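02/03/2025 - gripper comparison, table setup, wrist and overhead cameras

Present: me, So-ying Ho. Trinidad Alcaraz joined for the second half.

Goal was to get a baseline with the Indero two-finger gripper before the Oro goes on. Same arm, same Wan controller, same objects, no change to the scripts. One view from the wrist camera and one from above the table, saved before the main block.
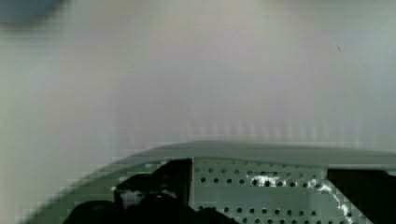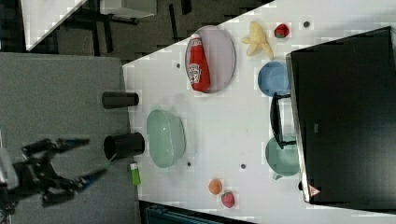 1. Wrist camera

Too much of the lower image is gripper housing. Roughly the bottom third is lost in the wrist still, and the glare on the perforated plate is strong enough to pull exposure. The background is soft and gives the tracker nothing to hold on to. Compression blocks are visible on the left side, so the stream bitrate needs another look. So-ying wants to tilt the mount up a little. I would try matte tape over the plate first - it takes a minute and leaves the calibration alone.

2. Baseline grasps

74 attempts, 51 good. Good means lifted, carried and released without a retry. Most misses were on the ketchup bottle and the two black cups. The bottle turns on the plate when one finger touches early. The cups roll if the approach is off axis. Banana and peach gave no trouble. Strawberries are fine as long as the fingers close slowly.

Two controller faults, both on fast close commands. Log shows a current limit trip each time. Reset cleared them. Trinidad saw the same fault in November with the older Emum firmware and thinks the limit is set too low for this finger length. Not confirmed.

3. Oro gripper

Not mounted yet. The adapter plate fits the flange but the cable exits on the wrong side and would rub at the wrist joint. Trinidad is printing a new clip.

4. To do

- tape the plate, repeat the wrist still with fixed exposure
- raise bitrate, check for dropped frames
- So-ying: read the limit values out of the Wan controller and send them to me
- rerun the cups with a slower approach, same start poses
- leave the overhead camera where it is until the Oro runs are finished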